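The Lions of Jilari

The lions came to Jilari by rail in the autumn, three weeks after the rest of the Rinaldi Circus had gone broke in the next town. The company owed money for feed, for ground rent and for the hire of a steam engine, and the bailiff had taken whatever could be sold. The horses went first, then the tent, then the brass instruments. The lions were left over. There were two of them, an old male called Sultan and a younger female whose name was spelled differently in every account.

Under the terms of the railway contract, the animals had to be kept on the wagon until the freight was paid. The stationmaster had nowhere to put them, so the wagon was shunted to a siding behind the wool store and left there. A groom stayed with them for the first few nights. After that he took a job at the sawmill, and the feeding fell to the town butcher, who sent his bills to the council.

Those bills survive. They are kept with the rate books in the old shire office, and they show that the council was paying for 40 pounds of meat a day, mostly horse and condemned mutton. By the end of the first month the lions had cost the town more than its street lamps. One councillor wanted them shot. Another pointed out that the skins would belong to the creditors and that the council could be sued for damaging them.

What the town did in the end was charge admission. A canvas fence was put up around the siding, and people paid at a gap in it to walk past the wagon. Farm families drove in from as far out as Lokness, a full day each way by cart, and camped along the creek. The hotel ran out of beds. A woman with a stall by the gate sold tea, ginger beer and trinkets, and did well enough to put a second room on her house.

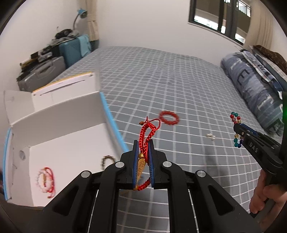
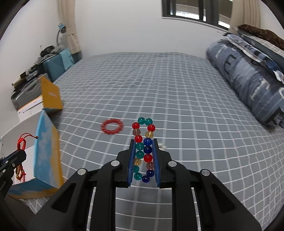
Bracelets, one in braided red cord and one in coloured beads.

The railway objected to the fence but not very firmly. Its district office wrote twice to ask who was collecting the money, and the replies were vague. The takings for the winter came to around 500 pounds, according to the local paper, though the paper's owner was also on the council and may have had reasons to round up. The feed bill was covered. So was the freight, eventually, and there was an argument over what to do with the rest that carried on for several years.

Sultan was not much of an attraction by then. Visitors described him as thin in the hindquarters and blind in one eye, and he slept through most of the day. The lioness paced. Children were told not to go near the bars, and a boy who put his hat through on a stick lost both the hat and the stick. The hat was recovered in pieces and nailed up in the bar of the hotel, where it stayed until the building burned down.

There is a story that the lioness got out. It is told in a few versions, and in the most popular one she walked down the main street at dawn, drank from the horse trough and was led back by the butcher with a leg of mutton. Nothing in the council minutes supports this. The minutes do record a new padlock, bought in August, and a payment to a farmer for two ewes, with no explanation beside either entry. People in the district make of that what they like.

In September a travelling menagerie run by the Imar family offered 300 pounds for the pair. The creditors accepted by telegram. The wagon was coupled to the morning goods train, and the school was let out to watch it go. Sultan lived only a few months longer and was buried at a showground on the coast. The lioness toured for another eight seasons and appears on the Imar posters as a man-eater from the desert, which would have surprised the people who had fed her in Jilari.

The siding is still there, though the rails were lifted when the line closed. The wool store has become a machinery shed. A length of iron bar set in concrete by the loading ramp is said to be from the lions' wagon. It is the wrong gauge for that, and more likely came off a cattle race, but the shire has put a small sign beside it and mows the grass twice a year.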